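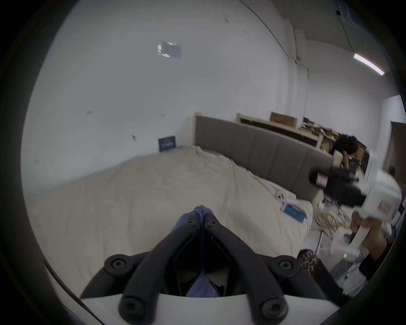 Cream sheet, gray headboard, and the shelf behind it. Blue-violet material in front.

Home | Bedroom | Storage | Notes | Contact

The bed has been the staging area for laundry in this apartment for two years, and in November I finally wrote down how it works. The bed is large, it stands against a plain wall, and it gives me more flat area than every table I own put together. The sheet is cream-beige, so dark socks show up on it and white ones don't. I sort whites somewhere else.

The order is fixed. Large items go down first at the wall side, then shirts, then anything that folds smaller than a paperback. The blue-violet piece was last in the queue. It slides when stacked, so I fold it in thirds lengthwise, then in half twice, and put it on top of a pile, never inside one.

Wrinkles in the sheet matter more than I expected. Folding on a rumpled surface moves the crease off line, and on a long garment the error adds up. I now pull the sheet toward the near side before starting. It takes seven seconds and doesn't last, as the long folds come back as soon as I lean on the mattress.

The headboard is a paneled one, gray upholstery with vertical seams and a pale wooden edge along the top. Mine came from Kekana. The seams collect lint. A dry brush run top to bottom clears them, and a vacuum on low does the rest – skip the damp cloth, it leaves a tide mark on this fabric.

The shelf behind the headboard is the unresolved part. The top rail holds a brown cardboard box and a heap of small things that have no assigned place. I measured the gap between shelf and headboard at 2 inches, enough to lose a phone charger in and too narrow for my arm. Options so far:

– Arketik bin, 26 inches wide, fits the rail but hides the labels
– Watcombe tray, shallower, cheaper, no lid
– emptying the box and seeing what is left

I'm starting with the third.

Comments (3)

Jarrah Goodwin: I closed a gap like that with pipe insulation. Cut it to length and push it in. Hasn't moved.

mapleside: Thirds then half twice gives me a brick. Do you roll anything?

shelfnotes: The Watcombe tray bows if you load one end.

Related posts
Skisen drawer dividers after 50 washes' worth of socks
Brushes for upholstered furniture
Labeling boxes you can't see into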